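Ticket 599: Texture set slow to load, then reverts to low resolution
Product: Onoletti viewer
Component: Asset cache
Reported by: Nneka Jibrin
Assigned to: Eero Kuusisto
Priority: Normal
Status: Resolved
Opened: Apr 9, 2025

Description
Interior scenes from the Akinola library open with full-size textures, then drop to the smallest size when the view is turned. The full-size version does not come back until the scene is closed and opened again. Plain floors and ceilings are fine. The fault shows on walls with fine surface detail and on picture frames. It did not happen before the February update.

Steps to reproduce
Open any Akinola interior.
Wait for the loading bar to clear.
Turn the view to the left and back again.
Check the walls.

Log extract
cache: limit 400 MB
cache: limit reached, releasing oldest entries
cache: reload request refused, entry locked
cache: fallback to level 5

Comments

Eero Kuusisto
Reproduced on the office machine with default settings. Not reproduced with the cache switched off, though loading is then very slow. Please attach your settings file and say which graphics driver you have.

Nneka Jibrin
Settings file attached. Driver is the current one. I rolled it back to the previous release and the result is the same, so I have put the current one back.

Nnamdi Amadi
Same fault here on a laptop. Emptying the cache folder by hand clears it for one session only. Scenes from the Zitum library are not affected, but their textures are much smaller and probably never reach the limit.

Eero Kuusisto
Cause found. When the cache is full, an entry is released but its lock file stays on disk. The next request finds the lock and takes the fallback. The February update moved the lock files to a separate folder and the clean-up routine was still looking in the old one.

Workaround until the patch is out: close the viewer, delete everything in the locks folder, and set the cache limit to 2 GB in Settings, Storage. Do not delete the index file. If it goes, the whole library has to be scanned again.

Nneka Jibrin
Workaround applied. No fallback lines in the log after a full afternoon's work. Can the higher limit stay in place after patching?

Eero Kuusisto
Yes. The patch does not touch the limit. Fix merged and passed to Modupe Okafor for release.

Modupe Okafor
Released. Closing. Reopen if the fallback line returns.

Attachments

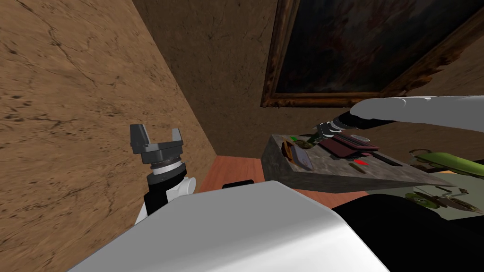
Akinola interior, cracked wall texture and gilded picture frame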